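Straight Lines, Slowly: A Visit to a Painter in Hutport

The painter answers the door with a ruler in her hand and says she has been expecting someone from the gas company. She lets me in anyway. Her studio takes up the top floor of a former net shop in Hutport, and every wall of it is covered in stripes.

She has painted nothing else for most of her working life. They are thin, they are mostly vertical, and if you stare at one of the big canvases for a while the middle of it starts to breathe. I mention that I feel slightly seasick. "Good," she says, and puts the kettle on.

Her new series is called Rernon, a name she found on a seed packet and liked for having the same two letters at either end of its middle. "I don't want titles that tell you what to feel. People see a title like Sorrow and they go and look for the sorrow. They should be looking at the yellow."

The largest of the Rernon paintings has 1,737 lines in it. I know this because she told me before I had my coat off. She keeps a tally in pencil on the back of each canvas and will not sell one until the number has been checked twice. Has a buyer ever asked to check it? "One did. A retired surveyor. He got a different number and we don't speak."

She started out as a sign painter, lettering fish trucks and bakery windows, and she still talks about the job with more warmth than she does about art school, where she lasted 3 terms. "They wanted us to be loose. Everybody was flinging it. I went home at night and painted a checkerboard with the curtains shut."

The first show, in a hallway at the Montecinos gallery, did not go well. One review compared the work to awning fabric. She cut it out and kept it, and later bought 2 yards of awning fabric to see if the man had a point. He did, she says, and the blue in her next ten years of paintings came straight off it.

What she is after, as far as I can get her to say, is the color that isn't there. Put an orange line beside a gray one and the gray goes blue at the edge. Do it enough times and the whole surface fills up with a blue that never came out of a tube. "I get it for free," she says. "Paint is expensive."

She mixes every color by hand, in jam jars, and labels them with words that mean something only to her: Tuesday soup, wet dog, the good green. I ask about computers, and she gives the question more patience than it deserves. She once let a nephew plot a design on his laptop. It was perfect, she says, and it just lay there. Her own lines wobble by the width of a hair, and she thinks the eye can tell — or the stomach can, anyway, which in her case is the organ she is painting for.

There is a print edition coming in May through Foneck, a small press that has agreed to run 2,000 copies of a single Rernon sheet, against her advice. "Who has 2,000 walls?" she asks. She has spent the winter arguing with them about black. They sent her five blacks. She sent back five blacks.

Before I go I ask whether she ever gets tired of stripes. She looks at the big canvas for long enough that I begin to worry about the tea.

"I did a circle once," she says. "It was fine."

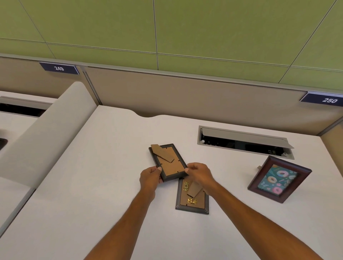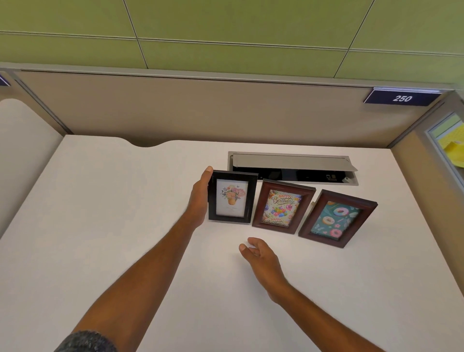
Picture frames on a white desk.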